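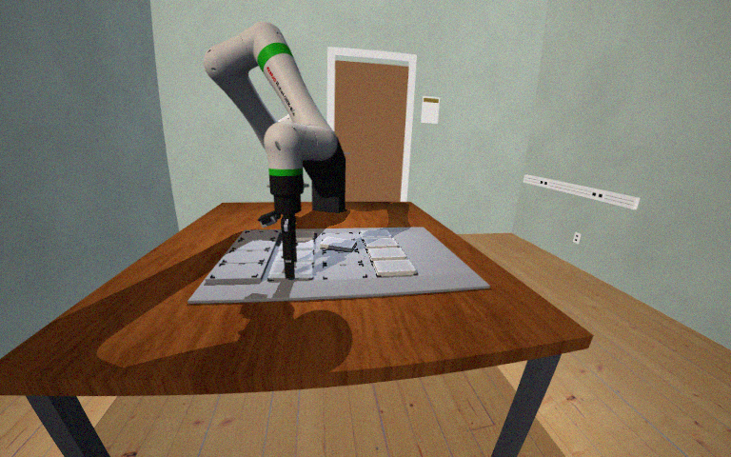

Ground rules for a tabletop robot arm: workshop tips that stick

Updated December 26, 2023

We love our bench arm at the Gerkik workshop. It sorts, stacks, sets things down in tidy rows, and on a gray winter afternoon it is the best company in the building. Over the past year we've collected a whole drawer of tips for living with one, mostly from members who learned something the slow way and wrote it on a scrap of cardboard. This page is the cleaned-up version. If you're setting up an arm at home or in a shared shop, help yourself!

Before you switch on

Read the manual's safety chapter first, all of it, even if the arm is small. Then find the stop button and put it where your non-dominant hand rests. Ours lived at the back of the bench for weeks and you had to lean past the arm to reach it, which is exactly the wrong way around.

Mark the reach. Run the arm out as far as it will go at the slowest setting, add a hand's width, and put tape on the floor. People respect tape. They don't respect a sign nearly as well, though you should hang one anyway.

Check the mounting bolts every time you move the bench and again in January, when the shop has dried out and wood has shrunk a little under the base plate. A quarter turn is often all they need. Paint a thin line across each bolt head and onto the plate, and a loose one shows up at a glance.

Sleeves, lanyards, hoodie strings, long hair: tuck them or tie them. Gloves off near the joints.

The one-hand rule

If your hand is inside the tape, the arm is stopped. Paused in software doesn't count, and neither does "it's waiting for me." Press the button, move the piece, take your hand out, look, release. It sounds fussy and takes four seconds. After a week you'll do it without thinking.

There are proper standards behind all this, and they're worth knowing by name. ISO 10218 covers industrial robots, and ISO/TS 15066 deals with people and robots sharing a workspace. You don't need to buy them for a hobby bench, but borrow the main idea, the risk assessment. Sit down with a pencil and write out what could pinch, drop, swing or tip. Then write what you'll do about it next to each one. Our first sheet fit on one side of paper and it changed how we laid out the whole bench.

Remember that whatever the gripper is holding is part of the robot. An arm that's perfectly gentle with a foam block needs a fresh look when you hand it a chisel. (Please don't hand it a chisel.)

Lay out the board like a kitchen drawer

Everything gets a place and every place gets a mark. Corner marks work better than full outlines – you can see a crooked piece against them right away, and they don't vanish under the part the way a center dot does. We draw ours in black on light gray. Pure white glares under the shop lights and makes pale parts hard to spot.

Fasten the board down. Clamps are fine if they sit outside the arm's path, and thin double-sided tape is better if you can live with peeling it later. Then make two pencil ticks on whatever is under the board, so that if it creeps you'll know.

Keep a free margin beside the working area for rejects and pieces you've lifted out. Without one, they end up on the grid, and then the arm finds them.

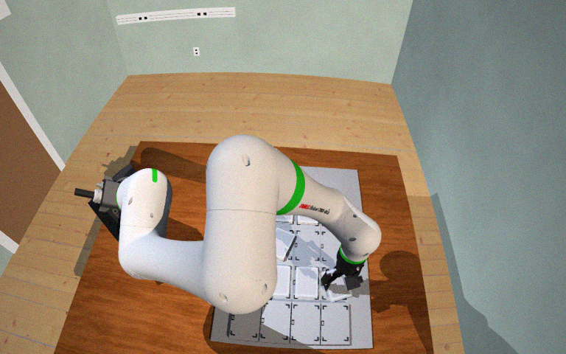 Flat pieces are the hardest thing to pick up well, and I get asked about them more than anything else. Some things that help:

Break the sharp edge with a bit of sandpaper so the fingers have something to ride over.
Set the closing force low and raise it a notch at a time.
Have the arm come straight down for the last stretch, slowly, and stop just above the surface before it closes.
If a piece lands on another piece or leans, stop and fix it by hand. Trying again from above usually presses it down harder.
Wipe the fingertips with a damp cloth at the start of each session. Dust makes them slide.

Speed, and when to raise it

Every new routine starts at the slowest setting with a finger on the stop. We use the Tundach log sheet, a plain ruled pad that hangs off the bench on a string, and write down the routine, the speed and anything odd. After 97 clean runs at one speed a routine may go up a step. Why 97? Somebody's pen ran out at the bottom of the page, and the number has been the rule ever since. I've grown fond of it. Change the board, the parts or the fingers and you go back to slow.

Don't skip the dry run, either. Empty board, full path, eyes on the elbow. Everyone watches the gripper, and the elbow is what knocks the lamp over.

Light and shadows

If you use a camera to find parts, watch what the arm's own shadow does over a full cycle. One strong lamp gives you one big dark shape sliding over the board, and the camera may take the edge of it for a part. Two softer lamps from opposite sides are a lovely cheap fix. Keep the blinds the same way every time, too.

Cleaning and looking after it

Vacuum the bench, never blow it off. Compressed air sends grit straight into the joints. For the casing, a barely damp microfiber cloth and a dry one after. No solvents on colored rings or printed labels.

Run the cables along the back with slack at every joint, and look at them with the arm fully stretched and then fully folded. Kurup clips hold well and pop open without a tool – I'm a big fan. Every 300 hours we do the full service list from the manual, and we replace the fingertip pads at 3000 picks whether they look tired or not.

Sharing the bench

Our friends at Prakbridge keep a card on the stop button whenever somebody's partway through a setup. Card on, hands off. We copied it the same day, and it has saved a lot of half-finished boards.

Last person out parks the arm folded, fingers empty, power off at the wall, log sheet signed.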